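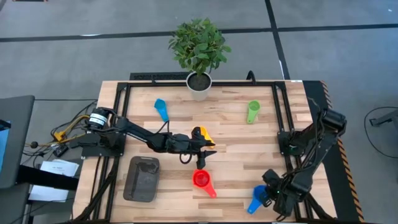
Ticket 31 — Coloured scoop set, markings and measures
Raised by: Geum-ok Wang, Postton
Handled by: Mal-soon Geum, Drusby kitchenware desk
Opened: 15 Jan 2021
Status: open, waiting on customer

Customer report
Bought the Drusby set of five measuring scoops (bright blue, lime green, yellow, red, dark blue). The sizes don't agree with each other. The card says two of the red should fill the yellow. I get well short of it, every time, and my muffins have come out like roof tiles. I've already been told on the phone that I'm "probably heaping it". I am not heaping it. I have been baking since before your company had a phone.

Reply 1, Mal-soon Geum
Thanks for getting in touch. Could you please level each scoop with the back of a knife and try again using water instead of flour? Flour packs down and can throw the result out by a fair bit.

Customer
Did it with water. Did it over the sink, then again over a baking tray so you couldn't tell me I'd spilled some. Same result. I don't see how water packs down.

Reply 2, Mal-soon Geum
Understood. Could you check that all five came from the same box? We have had mixed sets come back where a scoop from an older set ended up on the ring.

Customer
There's no ring. They came loose in a sleeve. The colours match the sleeve as far as I can judge, although your dark blue and bright blue are not what I'd call easy to sort at six in the morning. Is there supposed to be a ring?

Reply 3, Mal-soon Geum
No, my mistake, the ring belongs to the Dodholm set. Yours is sold loose. Please ignore that.

Next step: could you weigh the water from each scoop on a kitchen scale and send me the five figures in grams? Dry the scoop between goes.

Customer
My scale reads in 5 gram steps, so I doubt this will prove much for the little ones. Red came up as 5 or 10 depending on its mood. I've borrowed a finer one from my neighbour and will redo the lot.

While I'm waiting, a question of my own. The card has the colours listed in one order and the website has them in another, with red and yellow swapped. Which is right? If the card is wrong then there's nothing the matter with the scoops and I've been doing your proofreading for you.

Reply 4, Mal-soon Geum
That may well be it. I've compared the card text with the product page and they do disagree. I've asked our supplier, Ha, for the original size list. Until it arrives I can't say which version is correct, and I'd sooner not guess.

Customer
Good. I'd sooner you didn't either. How long?

Reply 5, Mal-soon Geum
They've quoted 14 days. If you can send the weights before then, please do. In the meantime I'd measure with something you trust.

Customer
I've gone back to my mum's old tin cup. Leave the ticket open, please. The last one I had with you closed itself after 2 days and I had to start over.

Internal note, M. Geum
Auto-close switched off. Card reprint not requested until the size list is in. No replacement set sent; if the card is the fault, a second set would only come with the same card.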